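Moving an Address Book Between Phones: Our Project Report

Our group chose this subject because so many families at Hisness had lost numbers when they changed phones, and we thought it would be lovely to help a little. We made a test book of 2,000 contacts and moved it with 2 programs, Sikder and Plonberg, over the month of May.

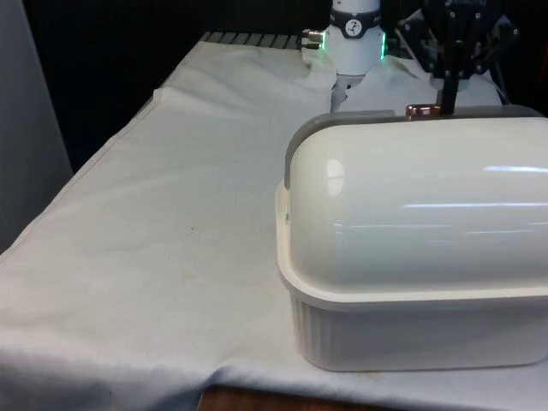 Sikder keeps the whole address book in one file, which we liked very much at first. Trouble came when we opened that file, as family names and street names had all run together. A good address book ought to be like a white bread box with a rounded lid, simple on the outside and easy to find things in. Plonberg gave us tidier files, though it took its time, and we had to sort more than 100 doubles by hand (a long afternoon!).
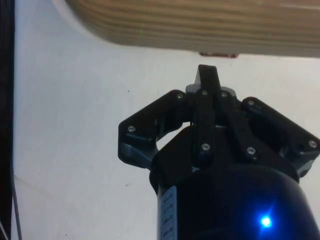
Do you need to be online to move your contacts?

Only for Plonberg, which signs you in first. Sikder works over a cable, and we used it that way at the Draklow computer room.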